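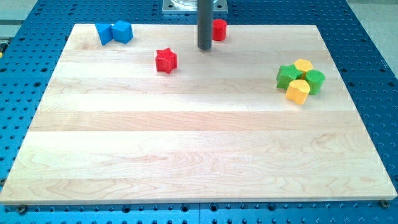
Why don't you just give the robot a proper hand, like a person has? was the very first message in the postbag after my last page about robot arms, and lots of you asked the same thing in different words. One of you even said a robot with only a stick was "a bit of a swizz".

Fair enough! I thought so too when I started. Then I spent most of April in the workshop in Lemden swapping different things on and off the end of a robot arm, and I've changed my mind about sticks.

What goes on the end?

A robot arm by itself is a bit like your arm if you stopped at the wrist. You could swing it about and reach for things, but you'd have a hard time picking up a biscuit. So engineers fasten something on the end. The grown-up name for it is an "end-effector", and it just means the bit that does the job. It might be a claw, or a sucker, or a paintbrush, or a stick.

We tried three on our arm. The arm is called Mendoza (it says so on the paperwork, and everyone talks to it as if it were a person), and the things we put on the end were a gripper, a suction cup and a plain rod.

The job was always the same. You put coloured blocks on a wooden board, and the robot has to move one of them to wherever you ask. "Slide the red star over to the blue cubes." "Take the yellow hexagon away from the green ones." It's the sort of thing you could do when you were very small, probably while chewing one of the blocks.

The gripper

Our gripper is called the Stureo and it has 2 fingers that open and close like a crab's pincers. It weighs 700 grams, so imagine holding most of a bag of sugar out at arm's length all day. Mendoza doesn't get tired, but it does have to slow down a little so that the weight on the end doesn't make it wobble.

The Stureo is brilliant with cubes. A cube has flat sides facing each other, so the fingers can press on both of them and up it comes.

The star is much more trouble. Try this with something star-shaped at home, if you've got a biscuit cutter or a bath toy. Pinch it between your finger and thumb. If you've got a point on one side, you'll find a dip on the other, and the whole thing wants to twist round while you squeeze. You can fix it without thinking, because your skin is squashy and you can feel the slipping. Mendoza's fingers are hard and can't feel very much at all.

And then there's what I call the crowd problem. When the blocks are all bunched up and touching, there's nowhere for the fingers to go! A gripper needs a gap on both sides of the thing it wants. If you put a green cylinder right up against its neighbours, the fingers come down and land on somebody's head. I got quite fed up with the noise. Clonk. Clonk.

The suction cup

This one works like the sucker on a bathroom hook. It comes down on top of a block, a little pump pulls the air out, and the block sticks. You don't need a gap at the sides, so it's good at crowds.

It needs a flat, smooth top to stick to, and it needs to land near the middle. If it lands close to the edge it hangs over the side, air gets in, and you hear a rude noise. (I laughed every time. I'm not sorry.) On the star it had to be spot on, because there isn't much flat bit in the middle of a star. We lost a whole morning to that, then changed to a smaller cup and did better.

The other fiddly thing is the hose. A suction cup has to be joined to its pump, and a hose gets in the way when an arm turns. Ours got caught on the elbow and had to be taped up.

The rod

So, the stick. It's a dark grey cylinder with a rounded end and it points straight down. It has no fingers to open or shut and it doesn't suck. All it can do is come down beside a block and push.

Before we'd tried it I'd have said it would come last. But pushing is a sneaky kind of difficult, and a sneaky kind of useful as well.

The useful part first. A thin rod fits into small spaces. It can go round the back of a block that's right out near the far edge of the board and nudge it home. It can poke a bunch of blocks from outside until they spread out, and then choose the one it wanted. It never drops anything, since it never lifts anything. And when it makes a mistake, it can simply have another go from a different side.

Now the difficult part. Put a book flat on a table and push it with one fingertip, right in the middle of one side. It should go fairly straight. Now push near a corner. Round it spins! A robot pushing with a rod has to think about that all the time, and every shape has its own habits. Push a cylinder and it slips off to one side. The cubes behave well until the rod wanders off the middle, and then they turn. The star is very odd. If the rod settles into one of the dips between the points, it's nicely held there and the star goes where you steer it. If the rod meets a point, the star swings away like a gate.

Every shape has to be watched the whole way across the board. With the gripper, once you've got the cube you've got it, and the robot can stop worrying. With the rod the robot has to look, push a bit, look again, push a bit more.

How does it look?

With a camera, placed so it can see the board. The program that looks through the camera and tells the arm where to go is called a controller, and we tested 2 of those too.

The first one was a bit of a know-it-all. It looked once, worked out the whole route, and set off. If a block turned on the way, it carried on pushing where the block should have been. I watched it push thin air right across the board, very neatly.

The second one comes from Hodmont. It looks over and over while it works, and changes its mind as it goes. It's slower to get started, and it dithers. You want to shout "just go!" at it. But when the star swings, it notices, stops, goes round the other side and tries again.

Put the rod with the know-it-all and you get a mess. Put the rod with the ditherer and it gets the job done a lot more often. So I can't tell you which tool is best without asking which controller is holding it, and I think that was the most interesting thing I found out all month.

So who won?

We did 219 goes altogether, and I wrote every one of them in a notebook that now has tea on it. If you only want to pick up cubes with plenty of room round them, use the gripper. For flat-topped things in a crowd, the suction cup. For moving all sorts of shapes about on a board when nothing has to leave the ground, I'd choose the rod with the Hodmont controller, and I'd choose it even on a bad day.

As for a proper hand like yours: some people do build robot hands with lots of fingers. Each finger needs its own motors and somebody has to tell all those motors what to do at once. It's a huge amount of work if you only want to shove a star across a board.

Try it yourself

You'll need a tray, a pencil with a blunt end, and some small things that can slide. Bricks, bottle tops and a rubber are all fine. Bunch a few of them together so they touch.

First, you be the ditherer. Using only the blunt end of the pencil, get one thing out of the bunch and over to a corner. No lifting!

Now be the know-it-all. Have a good look, decide your route, shut your eyes and do the same job. Keep them shut until you think you've got there.

Then swap the pencil for a pair of kitchen tongs and see which shapes get easier and which get worse. If you find one that beats the tongs and the pencil both, draw it and send it in, and I'll see if we can cut one out for Mendoza to try.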